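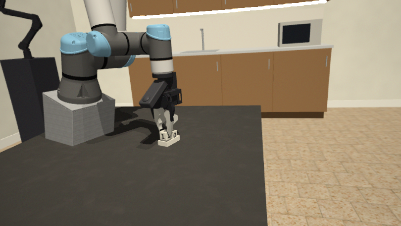 According to the Brallgate desk, a first date over dinner runs too long and they'd cut ours to coffee, which is what they wrote back when I sent them the plan for the blind-date series.

2025-08-09, notebook, dating project

OK so I've been chewing on that all morning and I think they're half right! The pilot in February had 3 dinners that dragged on forever (one pair sat through dessert just checking their phones, poor things) and 2 that we practically had to sweep out of the restaurant. Coffee would have saved the first lot and ruined the second.

What I'm going to try: coffee at Arroyo, and the pair gets a dinner voucher in an envelope. They open it if they both feel like it, and if they don't, it goes back in the box.

Sign-ups so far are at 400. Plotton wants 1000 before they'll pay for the vouchers, so I need to nag people. If you're reading this and have a single cousin, send the cousin!

Questionnaire still needs work. I took out the star sign question and then put it back, people love it. The one on "ideal weekend" gets the same hiking answer every time, so I'm swapping it for "last thing you cooked for someone else."

Zunasus form is still dropping the phone number field on mobile. Need to fix before the next mailing goes out. Also ask Arroyo if we can have the corner tables.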